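The shopping trip that never leaves the bedroom

Talance opened its doors to the press on Nov 19, 2020, and I went along to Jaltby expecting to be told that the future had arrived. I was told that within four minutes of taking my coat off. The future, on this occasion, was a humanoid robot collecting fruit from a set of shelves and putting it in a basket.

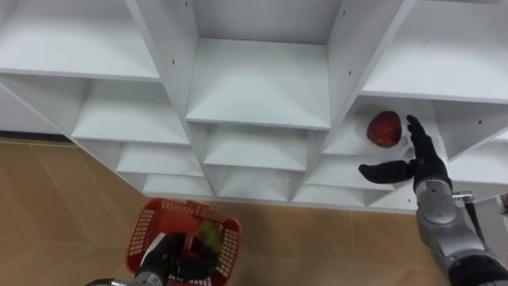
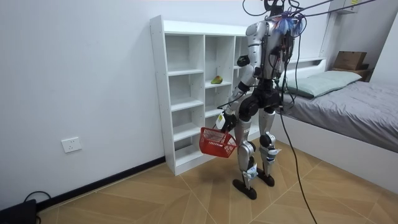

Red plastic basket, white shelving, fruit: the whole of the shop.

Is a robot like this ready to help in an ordinary home?
For now it is a research machine. Talance has no home model on sale, gives no date for one, and keeps an engineer within reach of the stop button whenever the robot is moving.

That answer came from Su-chen Tsao, who runs the demonstration programme, and I was grateful for it, as it was a good deal plainer than the brochure. The brochure has a grey-haired couple on the front and the words "a helping hand, every day". Tsao winced slightly when I held it up. Marketing, she said, is on another floor.

The test area is done up as a bedroom, with a bed and a grey cover and a pale green pillow. I asked why anybody would keep fruit in cubbyholes next to the bed. Ho-yin Tam, the engineer on duty, said the room was the one they had, and that the shelves matter more to him than the furniture. A hand has to go into a box with walls on every side, close on something round that rolls, and come out again without knocking into anything. People do this while thinking about something else. Tam has been thinking about nothing else since May.

I believe him. I have also sat through enough of these afternoons to know what to look at, and it is seldom the hand. Look at the cables. A thick black bundle goes up from the robot's upper body towards the ceiling, holding it on a tether, and another cable runs down to the floor. A helper on a lead may be perfectly sensible in a laboratory, but the couple on the brochure have stairs.

Then there is the shelf itself. One piece of fruit to a compartment, with bare white board all round it, is about as kind a test as you could set. My own kitchen shelf has a bag of onions leaning on a tin of chickpeas and something behind them I would sooner not discuss. I asked whether they had tried it with clutter. They have, Tam said, and the results are "not for today".

What was for today was a figure: 3,234 practice picks logged since the project began. It appeared on a slide, very large. It took me three goes to get the next figure, which was how many of those had been done with no person stepping in. The reply, when Tsao had checked with a colleague, was 1,507. So a little under half. She pointed out that the early months drag the number down, and that is fair, but nobody had put a month-by-month chart on the slide either. I have asked for one.

Zyanya Salinas was the other sceptic in the room. She manages home care visits for Lollura and had been invited, I suspect, to nod. Her question was about weight. Fruit is light. The people her staff visit want help with a full kettle, a wet towel, a leg that will not go into a trouser. Could it do any of those? Tam said a towel was on the list. He did not say where on the list.

Salinas told me over the sandwiches that she is not against the thing. Her staff covered 307 visits the week before, and she would take any machine that could do the fetching and leave them the talking. Her worry is that somebody upstairs will buy the machine and cut the talking. Manninen, which is paying for part of the project, sent Pin-yu Yang to answer that sort of point, and he said that robots would free up carers' time. I asked what for. He said that would be a matter for the employers.

I will say this for the Talance engineers: they let us stay as long as we liked and did not hurry anyone past the awkward bits. Tam took every question standing beside the controls, with his eyes on the robot and his back half turned to us. I have been to glossier open days where the press was kept behind a rope and shown a film.

The next open day is planned for May. Tsao has promised me the chart before then, and a cluttered shelf. I said I would bring the onions.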